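**Squeaky hardwood, second floor: screws from above or leave it alone?**

**parisa_s** wrote:

Bought a place in Arkcombe last year, wood floors through the whole upstairs. There is a squeak in the spare room that runs along one wall for maybe four boards. It's worst in winter. I can't get at it from below without opening the dining room ceiling, and I am not doing that for a squeak.
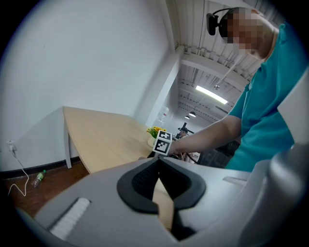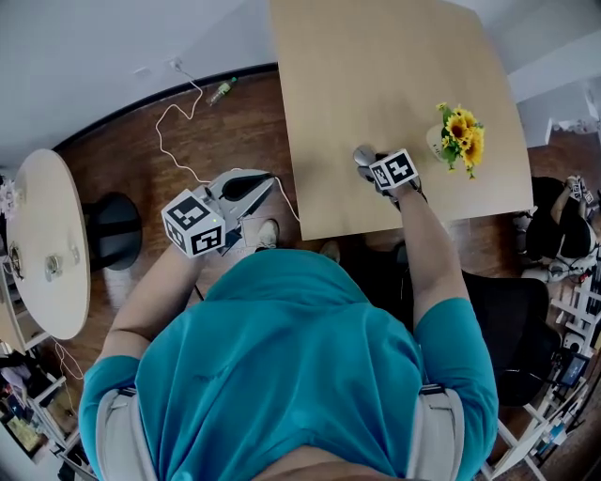 I've read that you can screw down through the face of the board with those breakaway screws and fill the hole. I've also read that this is a terrible idea on finished hardwood. The boards are nailed, as far as I know. House is from the sixties. What would you do first?

Parisa Safavi

---

**joisthanger** wrote:

First find out what is rubbing. It's either board against board or board against subfloor, and the fix is different. Have someone walk the line while you keep a hand flat on the floor. If you feel the board drop, it's loose from the subfloor. If you only hear it and feel nothing, it's two edges rubbing.

For edges, work powdered graphite or talc into the joint and walk on it for a few days. Costs almost nothing.

---

**trorkik_fan** wrote:

I used the Trorkik kit in our hallway. 12 screws, took an afternoon with the filler. The squeak has been gone for two winters. I can find the holes if I look for them, but guests can't. I wouldn't bother with powder.

---

**Abenezer T.** wrote:

I would bother with powder, because you can vacuum powder back up. You can't undo 12 holes in a finished floor.

I put in floors for 13 years before my knees quit. Most of the winter squeaks I got called for went quiet by April without any work. Heat runs, air dries out, boards shrink, fasteners get some play. Parisa, do you know what your humidity is up there? A cheap meter will tell you. If it's under 30 percent, run a humidifier for a couple of weeks before you touch a drill.

---

**trorkik_fan** wrote:

So she should pay to run a humidifier every winter forever instead of fixing it once? The nail is loose. It will be loose in summer too, you just won't hear it.

---

**Abenezer T.** wrote:

A nail that moves a hair in a dry month is normal. If it squeaks in July, then yes, fasten it. I'm only saying find out first. And with a sixties house I'd want to know if there is pipe or wire near that wall before anybody sends a screw down. They get notched into the tops of joists more often than you'd think.

---

**parisa_s** wrote:

Meter says 26 in that room and 36 downstairs. The radiator is on the squeaky wall.

Did the hand test with my brother walking. One board drops a little, the other three I feel nothing.

---

**joisthanger** wrote:

Then you have both problems. Powder for the three, and the one that drops gets a fastener eventually. I'd go in at an angle with a trim-head screw, near the edge of the board, predrilled. Hit the joist if you can find it. If the joists are 16 on center you can usually pick up the first one by measuring off the outside wall, but check it with a magnet over the nail heads.

---

**moss_and_mortar** wrote:

Don't use talc on dark floors. It leaves a white line in the gaps and it took me a month of sweeping to get it out. Graphite has the opposite problem on light floors. Match it to the wood.

Also don't use any oil or spray. Somebody did that in our place before we moved in and the finish never took on those boards when we had it redone. The refinisher in Covport charged us extra for sanding it twice.

---

**parisa_s** wrote:

Floor is medium brown so I guess talc, carefully. Is there a filler that people like for the screw hole? The finish is some kind of satin poly.

---

**trorkik_fan** wrote:

Priedītis wax sticks. Buy two shades and mix them. Don't use the putty that comes in the kit, it dries lighter than the lid shows.

---

**Abenezer T.** wrote:

Agree on the wax. Do it last, after the humidity comes up, or the hole will change size on you a bit.

---

**parisa_s** wrote:

OK. Humidifier is on, talc tomorrow. I'll leave the one bad board until spring and see if it still drops.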